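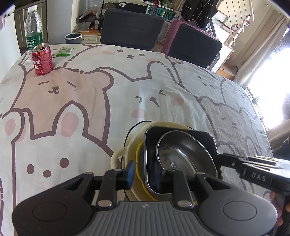

LOCAL NEWS > TECH

Can a machine put the pots away yet? I went to Ornura's open evening to find out

I have a cupboard at home that I open with one hand while holding the other one underneath it, ready to catch. So when Ornura put up a notice saying they'd be showing their kitchen machine to anybody in Clistodbridge who wanted to come by on Friday, I was out the door before I'd finished my coffee.

The machine is called Belay. It's two arms on a post, with a gripper at the end of each one, and it has been learning chores since the spring. Ornura has been at this for 13 months altogether, and for the first half of that there was no robot at all, only people with grippers in their hands, stacking and unstacking kitchen stuff over and over while everything got recorded. They now have 2000 of those recordings. Nearly 800 are about nested cookware, and I did ask why so many, and the answer was a sigh.

Take the stack at the top of this page. You've got a cream pot with a looped handle, a yellow-rimmed dish down inside the pot, a black tray with a silver rim on top of that, and a steel bowl sitting in the tray at an angle. I would grab that whole pile and walk off with it (and I'd probably drop the bowl). With a gripper you have two fingertips to work with and you have to decide which rim you mean. There are two grippers in on it there, one coming from each side of the job so to speak, and if you've ever tried to lift a slippery bowl out of a tray with salad tongs you can imagine how it goes!

Kieran Quinlan runs the kitchen side of things at Ornura and he was very patient with me. "Shiny bowls are the worst," he told me. "It sees the window in the bowl and thinks the bowl ends where the window ends." I asked if they could just use dull bowls. He said people own shiny bowls.

So, the demo. Belay was set four jobs, and I'll give you my own scorecard, which Ornura has not approved.

Wiping a counter went great. It goes slowly, and it goes over the same patch more than I would, but it got the jam.

Folding dish towels was good too, with one funny moment when it folded a towel, seemed pleased with it, and then folded it again into something the size of a sandwich. Still counts in my house.

Unstacking was where everyone leaned in. It got the top bowl off first time and set it down so gently you could hear the whole room go "ohh." The next piece down was a baking tray, and there it stopped. It closed on the tray, lifted, and the dish beneath came up too, stuck by the rim. It hung there for a bit. Then it put both of them back down and started over, and I was honestly more impressed by that than by the bowl. A year ago, Kieran said, it would have kept lifting. On the third go it held the dish with one hand and drew the tray off with the other. There was clapping. I clapped.

Then putting the stack back together in size order, and no. It had the order right but couldn't get the pot handle turned so the door would shut. I have the same trouble, but I know to push.

The whole thing took Belay 22 minutes less than it did at their summer showing, according to the sheet by the door, though the sheet didn't say how long the summer showing was, and I forgot to ask.

What about shops? That's the other half of the plan. Pokutar, the housewares store on the corner of the old market, has agreed to let Belay have a go at its back shelves after closing. The chore there is pretty simple to describe: customers pull saucepans and mixing bowls out to look at them, put them back in the wrong nest, and somebody on the late shift has to sort it all out. The store carries 200 different pots, pans and bowls, so it's a real test. The trial begins in October and there'll be a member of staff standing by the whole time. No one's hours are being cut for it, I was told, and I intend to go back and check that after the holidays.

I asked Kieran straight out when I could have one for the cupboard. He laughed, and then he gave me a proper answer. Wiping and folding he would trust it with in a home fairly soon, with someone in the next room. Anything stacked, he wants it to manage a pile it has never met before, in a kitchen it has never been in, and it can't do that reliably. It does well with Ornura's own pans. With mine, who knows. I offered to bring in a box of lids, and he said yes so fast that I think I've signed up for something.

One more thing for those of you who wrote in last time asking about noise. It's quieter than my dishwasher. There's a small whirr when the fingers open and a click when they close, and after half an hour I'd stopped hearing it.

If you'd like to see Belay for yourself, Ornura plans another open evening once the Pokutar trial is going. Doors at 6, kids welcome, and you can bring one item of cookware for it to try. I'm bringing the colander.

Home News Tech Food What's On Letters About

Search this site Enter keyword Go

Contact the news desk | Copyright Clistodbridge local news pages | Back to top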